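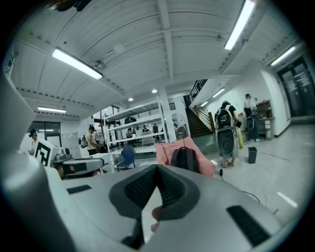
Posted in: Workshops & Outbuildings > Lighting

Echo off a metal ceiling – what helps?

We moved into a unit on the Fostcombe estate in October and the noise is wearing us down. It has a ribbed steel ceiling and a bare concrete floor. If two people talk at one end you can hear every word at the other, but you can't follow someone standing next to you. Floor area is 208 square meters. The landlord won't allow anything glued to the ceiling. Is it worth hanging panels, or should we start with the walls?

hutapea_unit7
Hang them. We put up 53 baffles on wires clipped to the beams, no glue and no drilling. Leave a gap of 5 inches or more above each one. Check where your sprinkler heads and light fittings are first, and get the landlord's OK in writing. It took us two evenings with a scaffold tower.

Skuver
carpet

Visico
Walls can be cheaper to try first, mainly because you don't need to work at height. Cover part of two walls that meet at a corner, so sound isn't bouncing between bare facing surfaces. Use 2 inch mineral wool in fabric frames – thin foam tiles do very little for voices. Ask for the fire rating before you buy. If it's still bad after that, go up to the ceiling.

Related
Quiet extractor fans for small units
Sealing a dusty concrete floor
Roller door rattles in wind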